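Toilet seat keeps sliding sideways, is it worth fixing or should I replace it?

Posted by Rohani Govindasamy in Bathrooms

Hello all, I hope somebody patient can help. We moved into a rented flat in Clelham in October and the toilet seat has never sat still. Every time anyone sits down it shifts to the left, and I have tightened the wing nuts underneath so often that my fingers are sore. It holds for 4 days at best. The landlord is kind but slow, and I would rather sort it myself if it's a small job. The seat itself is in good condition, so it seems a shame to throw it out. Is there a trick to it?

Wahyudi Entili
Hello Rohani, and welcome to the site! You have my sympathy, as I fought with ours for most of a winter. Tightening alone rarely lasts if the washers have gone hard. Undo both nuts, lift the whole seat away and give the china round the holes a really good clean and dry - old cleaner builds up there and makes everything slippery. Then put new rubber washers above and below. Centre the seat, do the nuts up by hand, a bit on one side and then a bit on the other, and finish with a quarter turn using pliers. Please go gently, as too much force can crack the pan. While you're there, have a look at the little pads under the seat. If one is missing the seat rocks, and the rocking works the nuts loose again.

Yuxi Xu
just buy a new one, life is short

Cempaka Lumenta
I'd try Wahyudi's way first. My only addition is to take an old washer along to the shop with you, as I came home from Saragih with the wrong size twice and felt very silly. If you do end up replacing the seat, measure from the fixing holes to the front of the pan, and across at the widest point, and do keep the old one in a cupboard so you can put it back when you move out. Good luck, and let us know how you get on. 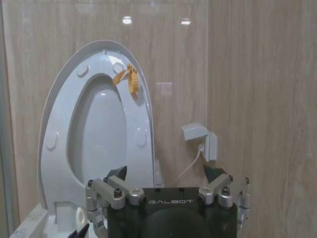
Filed under: Bathrooms > Toilets and seats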